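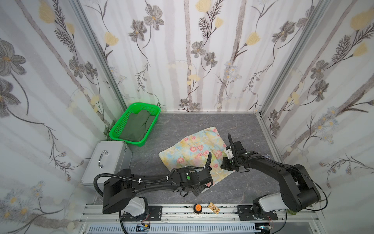
Comparing two sets of gripper fingers on the cloth-folding cell

During December our group carried out a comparison of two sets of gripper fingers on the two-arm cell. The purpose was to decide which set should remain fitted for the folding work in the new year. I set out the method and the findings here for colleagues who have asked for them, and for my own record.

The first set, supplied by Sturunel, has a stiff finger with a narrow tip. The second, from Pludero, is softer and bends a little under load. Both fit the same wrist, and changing from one to the other requires 17 minutes, including the check of the closing position. The arms, the controller and the camera position were left as they were throughout.

The task was kept plain. A square floral cloth is laid on the stone-patterned work surface. One gripper goes to the lower edge and the other takes the right side, and the two then bring the cloth to a half fold. A light floral print was chosen after a short trial with heavier fabric, which both sets handled so easily that no difference could be found between them.

In total 757 attempts were recorded with the stiff fingers and 794 with the soft ones. The numbers differ on account of an afternoon lost to a controller fault, which Rüdiger Thiele traced to a loose connector. Attempts from that afternoon have been left out.

The stiff fingers were better at the first contact. They slide under a hem with little disturbance to the rest of the cloth, and they pick up a single layer more often than two. Their weakness is the pull. When both arms move apart to take out the slack, the cloth tends to slip from the narrow tip, and the arm then completes its movement with nothing in hand.

The soft fingers hold well once they have closed. They are less reliable in reaching that point, as the tip spreads against the surface and pushes the edge forward into a small ridge. Amber Vermeulen reduced this by lowering the approach speed over the last part of the descent. The change helped, at some cost in time.

Jelle Brouwer proposed a mixed arrangement, with stiff fingers on one arm and soft fingers on the other. I was doubtful, as it means keeping two sets of closing values in the controller and remembering which belongs to which side. We ran it for one morning only and I would not draw a firm conclusion from so little, but the folds were tidy and I have withdrawn my objection to a longer trial.

For the present the soft fingers will stay on both arms. Josefien Van Acker has asked that the slower approach be made the standard setting, and this has been done. The mixed arrangement will be tested next, using the same cloth and the same starting positions.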